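Vevard Arm Cell: Set-up Guide
Section 11. When the object is left outside the basket

Read this section if the place task stops with fault 18, "Release not confirmed". On our cell at Bromthorpe this was the most frequent fault in the first weeks, and the supplier, Illitz, had no page for it in their own guide.

Caution: Press the stop button and wait until the arm light is off before you put a hand on the table. The arm can hold its position after a fault and still be under power.

11.1 Check the place position

1. Press Stop. Do not press Resume, even if the screen offers it.
2. Look from the side at where the object is and where the gripper is. Write both in the log.
3. Remove the object by hand and set the arm to Home at slow speed.

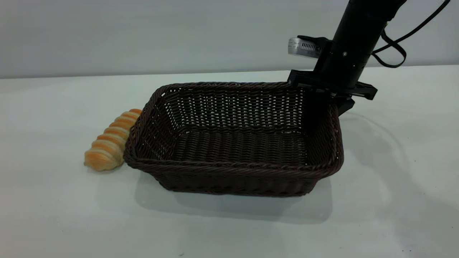 Fault 18 says only that the object is not where the program expects it. It does not say on which side to search. With the spiral pastry against the left end of the basket and the gripper over the back right corner, you must write both places, as the distance between them is useful to the service person. Do not push the basket towards the arm to make the program succeed. The next cycle will use the same wrong position.

4. Open the Krawczyk position file and compare the basket position with the taught one.
5. If the difference is more than 20 mm, teach the basket again (Section 8).
6. Run one cycle at slow speed, with one hand near the stop button.

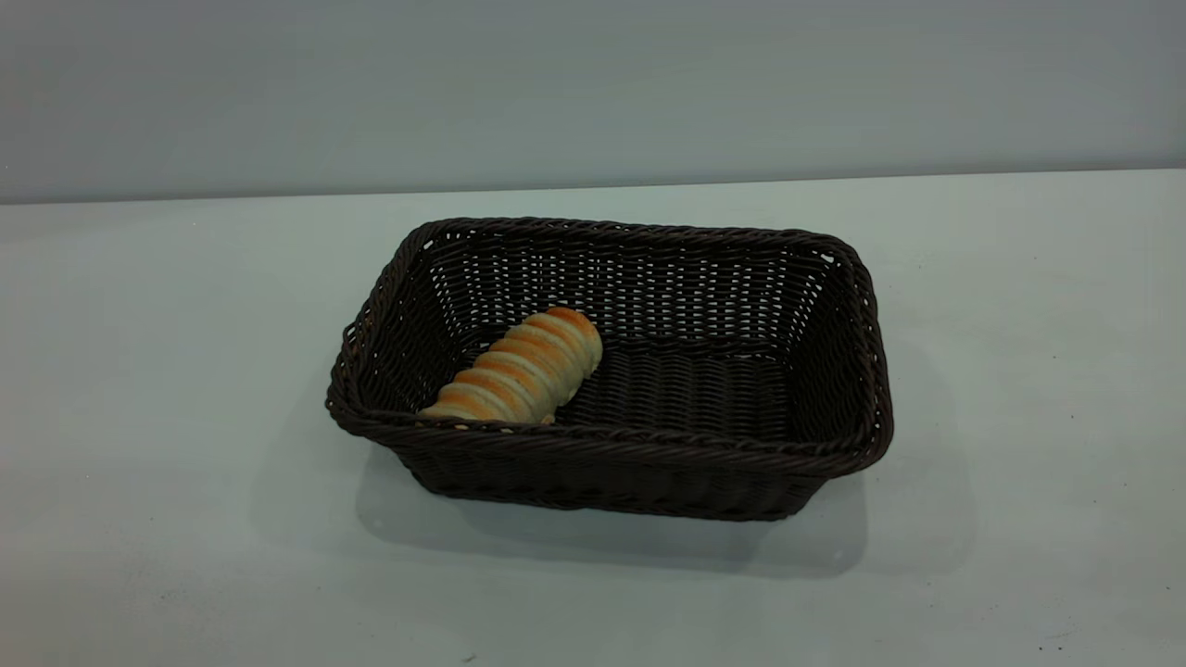
Figure 11-2. Object inside the basket, arm out of view.

Note: An object that leans on the rim is accepted, if no part of it hangs outside.

11.2 Check the finger clearance

The same fault can come when a finger touches a neighbouring object on its way. Do this check at every change of task.

7. Load the stack task and move the arm down in single steps.
8. Stop before the finger reaches the height of the object.
9. Look at the wrist camera picture and judge the free space. 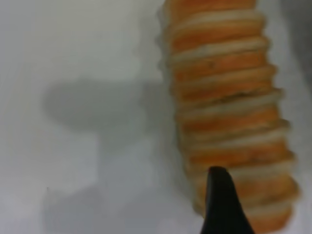 Clearance is difficult to judge from the wrist camera alone. Soft edges make a gap look bigger or smaller than it is. When the black finger covers part of the lowest orange layers in view, the picture cannot tell you if it touches them or only stands beside them, so look also from the side of the table before the next step down. If you are not sure, go up and start the approach again.

Caution: Never hold the stack with your hand while the arm moves.

10. Save the position file and clear fault 18 on the screen.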